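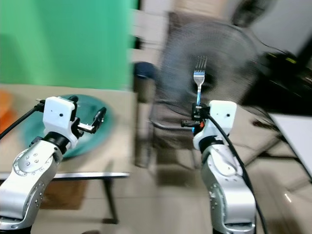 Photo: Lenka Šimko / Rundberg Shared Workshop

Progress report to the Trusmont Small Projects Fund
Table-setting arms, second instalment
Nov 23, 2023
Prepared by Dela Opoku

Your form asks whether the project is on time, on budget and on scope. It is on scope.

When we last wrote, in September, we had two arms, one of which moved. Both now move, and on most evenings they do so when asked. They share one base and one emergency stop, and they have stopped hitting each other since Kvido Zeman rewrote the part of the code that was meant to prevent it. The earlier version knew where each arm was but had no opinion on the matter.

The task we promised you was a place setting: a plate, a bowl and a fork, put down where a person would expect to find them. The plate is fine. The bowl is fine if it starts right way up. The fork has eaten most of the autumn. A fork lying flat on a table gives a two-finger gripper very little to get hold of, and once held it likes to swivel. Gülizar Sarıgül tried 8 shapes of finger pad before settling on one with a shallow groove down the middle. With that pad the right arm can hold a fork upright by the handle, tines to the ceiling, which is a fine way to hold a fork if you are Neptune. Turning it over and laying it beside the plate is the next job.

Handing the fork from one arm to the other works in simulation. We have learned to say that sentence quietly.

Cables. We said in the application that these would be routed inside the arms. They are outside, and will stay there for this phase. The joints leave less room than the drawings led us to believe, and Kvido would like his evenings back. We've allowed extra slack at the wrists and moved on.

Money. Of the $2,000 second instalment, most went on a replacement wrist motor and its shipping from Estano, who were helpful and slow. The finger pads cost next to nothing. The line marked "contingency" is now a motor controller. Receipts are attached, including the one that has been through the wash.

Space. Rundberg has kept us on at the same rate through to the end of the grant, for which please thank whoever at your end wrote that letter. We share the room with the Štefanec bike repair night and get along well, apart from one disagreement over a power board.

Changes to the team. Eugénie Marty has taken over testing from Lenka, who is now on documentation and has colourful views on the state of my notes. Eugénie keeps a proper log. It makes sobering reading and we'll send you a copy with the final report.

What's left:

Fork laid down to the left of the plate, tines up, 3 times in a row without help.
Handover between arms, on the real hardware.
Build notes tidied and published, as per the agreement.

We'd like to ask for 2 more months, with no extra money. If the fund's rules make that awkward, please tell us early and we'll drop the handover and finish the rest on the original date. The bowl will be ready either way.

Dela Opoku
for the table-setting group, Rundberg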